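Laundry folding afternoon at Rudside

I've finally got round to putting up the gallery from our September folding afternoon (sorry Akinyi, I know you've been asking!). Mostly shirts, a few sheets, and far too many opinions about sleeves.
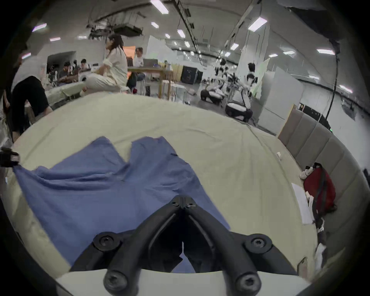
Do you need a proper folding board to get a shirt flat?

A bed or a big table with a clean sheet over it does the job. Lay the shirt out, tug the corners gently so the creases run out to the sides, then smooth from the collar down with your palms. I only bring out a board when I want everything exactly the same width for the shelf, and mine's 30 cm across.

Blue on cream! I love this colour combination, and it makes the wrinkles dead easy to spot before you start. I always pull out one corner at a time.

Emmanuel Rugemalira swears by folding in 3, sides first and then up from the hem. I was a halves person for years and I've come round to his way, mostly (not for anything with a hood, we still argue about that one).

More to come from the Kashindye afternoon once I've sorted through the pictures. If you've got a favourite trick for fitted sheets, please leave it in the comments, I'm desperate.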